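Workshop notebook, Rurnness school percussion sets
Jan 1, 2020

Carried over from the last entry: the low bars on the Makhubela set are flat and the kids can hear it. Checked the lowest bar again cold, off the frame, resting on foam at the nodes and struck at centre with the medium rubber mallet. Reads 211 Hz, should be the A below middle C. Well out. Overcut on the underside, same as the prototype.

No wood can go back on, so the options are to shorten the ends or start again. Trimmed both ends a little at a time with the block plane, keeping them even, and retested between passes. Pitch comes up slowly. Bar is now almost 200 mm and the tone has thinned out. It would pass in a group of players but not on its own. Marked it as a spare and will cut a new one.

Undercut profile for the replacement: shallower arch, finish with the scraper instead of the drum sander. The drum takes too much at the centre and it's hard to see the depth until the sweep is done.

Cord holes. Drilled at the node on the new blanks, found by the salt method (sprinkle, tap at centre, mark where the salt settles). On the old set the holes were laid out from a template and several were off the line, which accounts for the dead sound on bar 6. Redrilling would leave two holes side by side, so that one gets replaced as well.
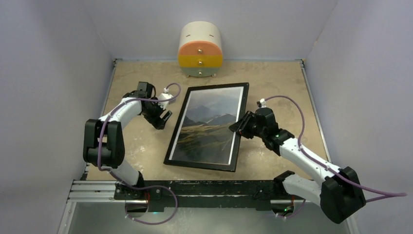 Pencilled under the draft by a colleague: I'd leave bar 6 alone until the new cord is on. The old cord was knotted under it and touching the wood. Also the Plisley teachers asked for removable bars, so whatever we do with the cord has to come apart in a classroom without tools.

Fair point on the knot. Restrung with the knot moved to the end of the frame and retested. Bar 6 is livelier but still decays faster than its neighbours. Replacement stands, lower priority.

Removable bars: cord won't do it. Tried pins with rubber sleeve on one side and pin through an oversize hole on the other. Bar lifts straight off and goes back on the right way around, as the hole is only at one end. Sleeve squeaks when new. Talc fixes that for a while. A softer grade of tubing might be better, to try.

Pentatonic set-up for the first session needs five bars on the frame and the others stored. If the spares go loose in the box they will get dinged and drift. Want a slotted tray in the lid. The Trekedeck frame has enough clearance for one if the feet are moved in slightly.

Mallets: the younger group grips too far down the stick and chokes the bar. Coloured tape at the grip point helped at the July session. Put tape on all the new sticks. Heads glued with the slow-set adhesive are holding, the quick-set ones have begun to let go.

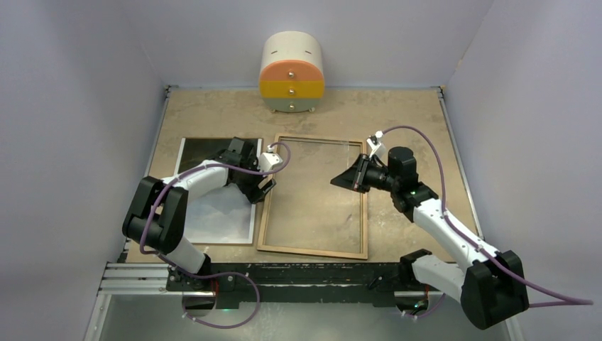
Drawer cabinet at the back of the work surface, orange and yellow drawers above the grey-green one.

Finish. Oil on the test blank dropped the pitch slightly, then it came back most of the way as the oil cured. Tune first to just above pitch, oil, leave, then final tune. Wax only on the ends.

To do:
Cut new low A blank, same board if there is enough left
Replace bar 6 after that
Order softer tubing for pin sleeves
Mock up the lid tray in cardboard before touching the Trekedeck frame
Ask Plisley whether the note names go on the bars as letters, colours or both – the stamps need to be made up either way
Recheck the whole Makhubela set once the room has been heated for a day, the readings in this entry were all taken cold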